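About Guvley Youth Soccer

Welcome, and thanks for stopping by! 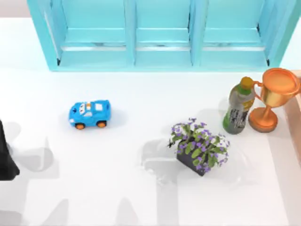
We're a small soccer club with a big field and a lot of families, and we've been teaching kids in Guvley and the towns nearby to play for longer than some of our coaches have been alive. If you've just moved to the area, or your child came home from school one day and announced that they need cleats, you're in the right place and we're glad you found us.

The club started with two teams and one set of goals, which had to be carried across the road from the Josteck Mill parking lot before every game and carried back again afterward. (The goals are still with us, by the way. The little ones use them, and they have been repainted more times than anyone can remember.) These days we have 334 players on our books, from four-year-olds who mostly want to pick dandelions right up to high school seniors who have been with us since they were picking dandelions themselves.

How we coach

Every child who signs up gets on a team, and every child on a team plays at least half of every game. We've had that rule from the start and we don't bend it for finals, or for rainy mornings when only eight kids show up. Under the age of 8 we don't keep standings at all, although we know perfectly well that the kids keep score in their heads and will tell you all about it in the car.

Our coaches are mostly parents, along with a few former players who came back after college. Before they take on a team they go through our own course, which runs over four evenings and covers first aid, how to plan a practice, and how to talk to a nine-year-old who has just let in a goal. We spend a lot of time on passing and on both feet, and not very much on running laps — we figure they run plenty already.

Where we play

Home is Genwood Park, off the county road, with two full-size fields and a smaller one by the creek. Parking fills up early on game days, so please use the gravel lot and leave the lane by the gate open. The snack stand sells coffee, orange slices and a very popular grilled cheese.

The Tuhiwai Cup

Each November we finish the fall season with the Tuhiwai Cup, a friendly tournament named for the family that first let us play on their pasture. Teams get mixed up across age groups, so you may see a tall teenager passing to somebody half their size, and it's easily the loudest day of our year. Visiting clubs are welcome and there is always chili.

Come and see us

You're welcome to drop by any practice and try a session before you sign up. Bring water, shin guards and a ball if you have one, and we'll lend you one if you don't. Registration forms and fee help forms are both at the snack stand, and the fee help form is short and kept private.

Page last updated 2024-08-16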